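November | Parvaneh Bakhtiari
2 comments

Wanted: people who doubt their sleep tracker

Almost everyone I know owns a gadget that scores their sleep. I have never seen a good reason to believe the score, and the ads haven't helped. So the Salter Sleep Study is looking for 421 adults in Amwood and Fekport who will keep a plain paper diary next to whatever their watch says.
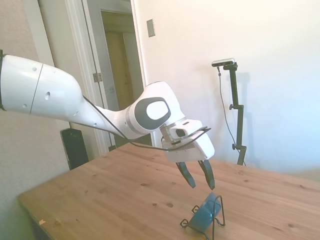
White arm over a light wooden table.

You write down when you went to bed, when you got up and how you feel at 8 a.m. Do it for two weeks. Don't look at the watch first – we'd like your own opinion, before the app gives you one.

You must be over 18 and already own a tracker. Night shift workers are welcome. People who sell sleep products are not.

We pay a flat $40 when the diary comes back, blank days included. I can't promise it will improve your sleep, and I'd be wary of any study that did. To sign up, write to Parvaneh Bakhtiari at the Salter office, Kolář Building, Fekport.

Shares: 8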